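Stolow corner test

The Stolow corner test (I'll mostly just call it the corner test, like everybody does) is a way of finding out whether a robot that learned to get around in simulation has really learned the shape of a building, or has just memorized what the walls look like. I help keep this page up to date, and I've run the test more often than I care to admit, so expect some opinions mixed in.

Background

The test came out of the Stolow project, where Pallavi Sandhu was training a navigation policy on rendered indoor rooms. Her policy scored beautifully on long hallways and then fell apart whenever a wall stuck out into the room. It would head straight for the edge, stop, back up, and do it again. Rocío Montoya went through the logs and noticed that most of the bad runs had the same thing in common – a repeating surface, usually tile, wrapped around an outside corner. The two of them wrote the first version of the test that August, and the current rules are dated 19 Apr 2024.

How it works

You put a simulated robot near an outside corner, give it a goal on the far side, and let it go. It gets a color camera view and its own wheel readings, and that's it. No map, no depth sensor. Each corner is run 2 times: once with the original wall texture and once with the texture swapped for plain paint, with the geometry left exactly alone. The score people quote is the gap between those two success rates. A small gap is good. A big gap means your robot is reading wallpaper.

The full set has 715 corners spread over 37 rooms. The rooms have names (Dekwood and Honora are the ones you'll hear people complain about), and the Dekwood ones are stuffed with furniture, which matters more than I expected when I started.

Why tile is so hard

A grid of identical squares gives the camera loads of sharp edges to hold on to, and almost all of them look alike. If the robot matches a square to its neighbor from one view to the next, it thinks it has moved when it hasn't, or the other way around. On a flat wall you can sort of get away with that. At a corner the two grids slant different ways, and a policy that leans on them too much can read the pair as one long wall. 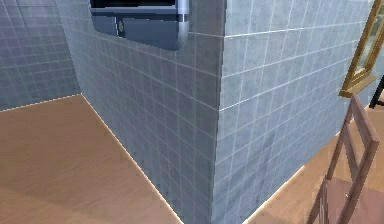

Wood floors help a lot, by the way! The line where the floor meets the wall is often the best clue there is, and policies that do well on the test tend to pay attention to it. Chairs are the other headache. A backrest with open rails lets the wall show through, so the robot has to sort out which lines are near and which are far.

Results

The original Stolow policy had a gap of 51 points, pretty awful. Joshi, the follow-up method, trains on rooms whose textures are reshuffled every episode, and it closed most of that gap without needing a bigger network. It's slower to train, though, and it still clips chair legs in Dekwood.

Criticism

The usual complaint is that plain paint is its own kind of unfair, and I think that's right – a blank wall gives a camera very little to work with. Montoya has suggested adding a third run with a random, non-repeating texture. I'd love to see it, but it isn't part of the rules yet.

See also: texture randomization, visual odometry, sim-to-real transfer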